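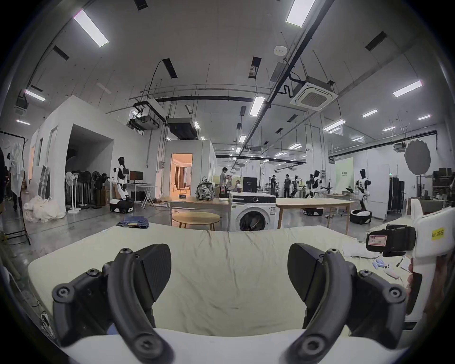 Medrano Shared Workshop / Grippers + Laundry Bench Group

Section 3: Setting up the hand grippers and the folding table
Last edit 5th February, Zdeňka Paulík. Replaces the sheet taped inside the cupboard door, please bin that one.

You need: two hand grippers, matching finger sets, hex keys, a cloth for the table, one pair of jeans. Time: depends how tidy the last group left it.

3.1 Fingers

1. Power off. Switch on the handle, not just the cable.
2. Lay both fingers out with the pads facing in. Curved side goes outward. If the tips cross, you have two lefts.
3. Start all the bracket screws by hand. Then tighten, going corner to corner. Snug, no more. The brackets strip.
4. Open and close by hand, slowly. Pads should meet flat. If one leads, back off its screws and start over.

CAUTION: keep your free hand out from between the pads once power is on. Jaime Amaral has the bruise.

NOTE: pads are home made (Lellow print file, version 2). Old version 1 pads still turn up in the drawer. They look the same but sit low. Toss them.

3.2 Labels

5. Check the kit sticker on the gripper against the log sheet. Write the number down before you record anything. Wrong number = whole run gets thrown out.
6. Don't peel stickers to clean under them. Wipe round.

3.3 Table

7. Spread the cloth. Plain color, no pattern. Pull the near edge straight first, then the far one. A few wrinkles are OK, a ridge is not, the pads catch on it.
8. Jeans folded, set down on the cloth at one side. Leave the middle clear for unfolding.
9. Clear the floor between you and the washer. Bags and stools go back out of arm reach.
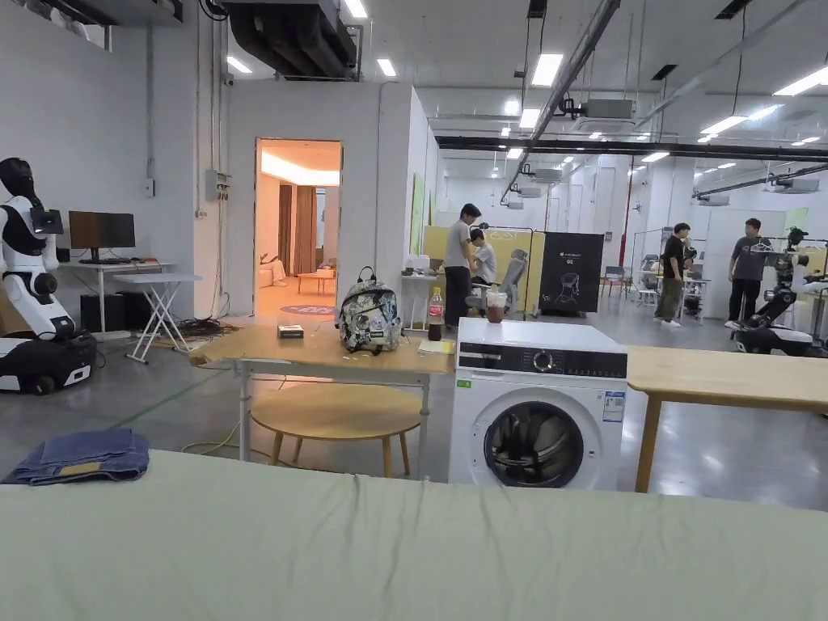 10. Wheeled bases stay parked until whoever is driving says so out loud. Say it back to them. Ilídio Louro or Smaranda Anghel can sign you off for driving, no one else.
11. Drinks off the washer before anyone opens the door or moves an arm near it. Yes, with a lid too.

3.4 First run

12. Power on. Wait for the beep, then count to 3.
13. Open Stisasine on the bench laptop, load profile 143. Other profiles have the old finger width and will sqeeze too hard.
14. Close on a folded leg of the jeans, lift a hand's height, lower, let go. Do it again with the other gripper.
15. Cloth came up with the jeans? Pinch less deep. Jeans slipped? Wipe the pads with a damp rag, let them dry, retry.
16. Both good, save and name the file with kit number first, then your initials.

CAUTION: if a gripper hums while closed and holding nothing, switch it off. Don't try to "work it loose". Put it in the repair tray with a note on it.

NOTE: long hair tied up, lanyards off, sleeves pushed up.

3.5 Packing up

17. Power off, fingers closed, handles upright in the rack.
18. Fold the cloth, dont ball it. It has to be flat for the next lot.
19. Spare screws go in the Ramen tin, lid on.

Spare finger sets: ask Eduardo Rebelo, next batch due in March. Section 4 covers charging.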